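2018年8月3日

昨晚没睡好，早上到 Bremano 的时候空调还没开，地毯一股潮味。先去接水，再看表格。表格上写着这周目标 755 条，已经交上去的离这个数还差得远。Segura 那边又来邮件催，说九月要拿第一版模型去给客户看，语气很客气，客气得让人不舒服。

我还是不信这个数字。755 是怎么来的，问过两次，回答都是"参考了上一个项目"。上一个项目是叠毛巾，毛巾是方的，铺平了就那几个角。现在做的是辣椒和抹布，东西一堆软一堆碎，每次落下去的样子都不一样，凭什么用同一个数？要是学不会，到时候肯定又说是数据不够，再加一轮；要是碰巧学会了，就说方法好。横竖都轮不到有人回头看这个数对不对。

上午录了 23 条，废了 4 条。有两条是我自己手抖，夹爪合早了，布从边上滑出去。另外两条是 Staturine 的录制软件卡住，画面停了，手臂数据还在走，时间对不上。软件那边的说法是"可以后期对齐"。我对齐过，对出来的东西看着像喝醉了的人在擦桌子。我把这两条删了，没报。写在这里算是报过了。

中午在楼下吃的牛肉面，三十块变成了三十二块，也没多给肉。

下午开了个短会，讨论要不要"增加多样性"。我赞成多样性，可是会上说的多样性是把辣椒堆往左挪一点，往右挪一点。桌子是同一张，垫子是同一块，台灯从头到尾站在那个角上。模型到底是在看布，还是在记桌面上哪个位置该伸手，我看谁也说不清。我提议换一张桌子，至少换一块浅色垫子试 30 条，如果成功率掉得厉害，就说明我们这几周录的是桌子。结论是"先把量做完再说"。又是先把量做完。Gastlow 那家听说也是这么干的，录了很多，演示视频很漂亮，换间屋子就不行了。当然这也是听来的，我没亲眼见过，不能拿来当证据。

散会后接着录。右手夹布，左手空着，动作标签写"抓取"。我一直想问，捏起一个角算不算抓取？捏住了但没离开垫子算不算？标注说明里就一句话，两个人标能标出两种结果。我给自己定了规矩：没离开垫子的一律不算。别的班次怎么标，我不知道，也没法知道，混在一起训练的时候更没有人分得出来。
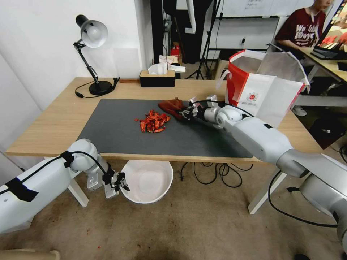
右侧夹爪捏着布，旁边是那堆干辣椒。

红辣椒配红褐色的布，颜色挨得这么近，又紧靠着放，我觉得这种样本反倒比摆得整整齐齐的有用些。按说明书，物体之间应该"清晰可分"。真去了别人家厨房，谁给你清晰可分？这类我打算多录一点，名目上就填"位置变化"，省得再开会。

下班前把硬盘拷了一遍，进度条走得很慢，顺便翻了几条上个月自己录的。那时候动作犹豫，夹爪在布上面停半天才下去。现在快多了。可是这两种都在同一个文件夹里，同一个标签，机器要学的是哪一个我？想了一会儿没想明白，进度条也满了。

明天要记得带双厚袜子，站久了脚底疼。还有，把换垫子那件事写成邮件发出去，口头说的不算数。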